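Support > Workplace Automation > Tickets > Handheld grippers
Posted 1/28/23 by the Lenda floor support desk

We use cookies to keep you signed in. Accept / Manage settings

Ticket 17: sponge task, grip keeps reading as "missed"

Okay, picking this one up again because the Protano crew asked where we'd got to. Short version: the log marks a miss on picks that look fine to the people doing them, and it's driving everybody a little nuts. This job used to be plain packing by hand, and now half the shift is teaching the Kristiansen line how we do it (which I like, mostly!), so a wrong "missed" feels like being told off for good work.

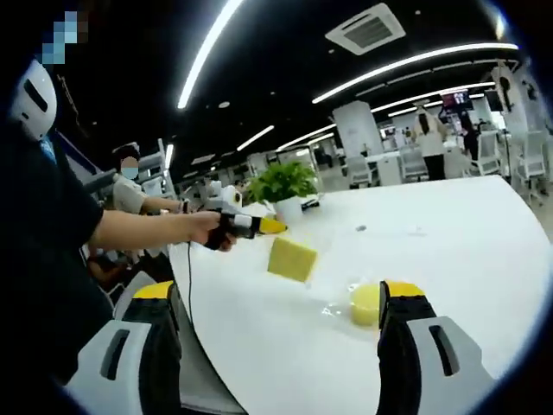
My first guess was the threshold. Rarmont shipped it set at 7 and I dropped it to 2, restarted, and asked for another round at the white table. A pick like the one with the yellow block up in the air, held out at arm's length, ought to be about as clear as it gets, and I still want that kind logged as good before I touch anything else. Status after the change: fewer false misses, but they're still there.

Second guess, wrapping. Somebody on the early shift said it's worse with film on, and I should've listened sooner, those folks have packed for years and know slippery when they feel it.

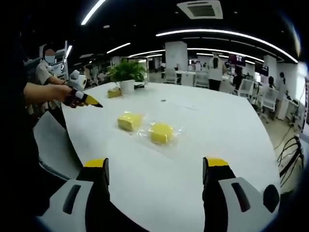

I've asked for bare and wrapped picks to be logged separately from now on. The two blocks in the middle of the table both have that crinkly clear plastic on them, and it really catches the ceiling lights, so glare is on my list too. If wrapped ones turn out to be the trouble, I'd rather fix the setting than ask people to change how they grab things.

Also open: arms get tired. I've requested shorter turns and more swapping, same as we had in September.

Status: waiting on Rarmont. Leave the threshold at 2 for now, please!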